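Multano Simulated Demonstration Kit: a long review after a winter of using it

Posted 1 March 2024

I've put this one off because I wanted to get through a full batch of recordings before saying anything, and I'm glad I waited, because my opinion of the Multano kit moved around quite a bit along the way (mostly up, with one dip that I'll get to).

A little background. Amos Sorensen and I teach small arms to pick things up and put them down, and for that we need examples, lots of them. For years we gathered ours on a real bench, with a real arm, and with a great deal of walking over to set a fallen block upright again. Multano's kit moves the whole business into simulation. You get the simulator, a handheld controller, a library of objects and backdrops, and a recorder that saves every attempt with the wrist view and the joint positions lined up in time. It then hands you a tidy folder you can train from.

Setting it up took me one evening and a pot of tea. The manual is friendly, if a bit scattered, and I do wish the chapter on mapping the controller came before the chapter that assumes you've done it! Amos got his going faster than I did, and he has been gracious enough to mention it only twice.

The controller is the part I love. It's light, the squeeze trigger has a nice long travel, and closing the simulated fingers feels gradual, so you can creep up on an object the way you would with your own hand. We had been using a Fokeck unit before this, and I have nothing bad to say about it, but my wrist was sore after 20 attempts. With the Multano I can do 60 in a sitting and still want to cook dinner afterward.

Our target was 2000 good attempts, and we recorded 3975 to get there. That sounds like a terrible ratio, and some of it was plain clumsiness on my part in January, but a fair share came from us being picky. We threw out anything where the operator hesitated for a long stretch, since our learner will happily copy a long stretch of doing nothing. The review screen makes this sorting almost pleasant. You flick through attempts with the arrow keys, tap K to keep or X to drop, and it remembers where you stopped.

Now for the dip. The wrist view is dark out of the box, and the lighting slider is buried three menus down under "World," where I would never have looked without Ruan Kruger from their support desk pointing me to it. He answered the same day and was very kind about it. Flat, thin objects are also harder than they ought to be. From the wrist you often see a panel at a steep slant, with hardly any sense of how far it sits from the fingertips, and I closed on thin air more times than I care to admit. A shadow or a small distance readout that could be switched on for the operator and left out of the recording would help enormously.

The object library is generous with textures. Plain gray shapes are there if you want them, but you can also wrap a panel in a photograph, and I'd encourage anyone to do that early on. Our first learner had only ever met plain surfaces and went to pieces when we showed it a busy one. Mixing in landscapes, with all those browns and rough shadows, gave us a much steadier result, and I only wish we'd done it before the first few hundred recordings.

Would I buy it again? Yes, and I've already told the folks at Bremo to try it for their sorting project. If your work is mostly soft or floppy things, wait for the next version, as cloth is still very stiff in this one. For solid objects I've been happy with it, and I plan to keep using it through our next batch, which will be mostly panels again, with the lighting slider turned up this time.

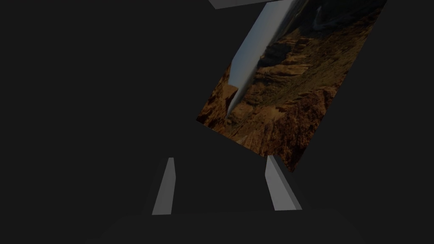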